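Reifekammern regelt Bergþóra Hafstein bei Gellard seit dem Mai nach Fruchttemperatur. »Die Lufttemperatur hinkt hinterher«, sagt sie. Pro Kammer messen 4 Fühler im Fruchtfleisch der Bananen. 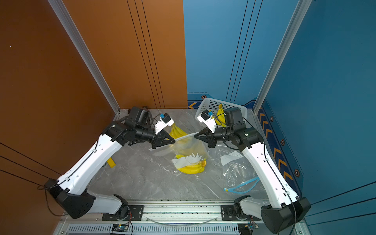
Strittig bleibt die Begasung. Pieter Botha von Michiels hält eine feste Ethylendosis für ausreichend. Hafstein widerspricht: »Bei dichter Stapelung kommt in der Mitte zu wenig an.« Die Lüfter laufen deshalb mit 65 Prozent Drehzahl, Messwerte folgen.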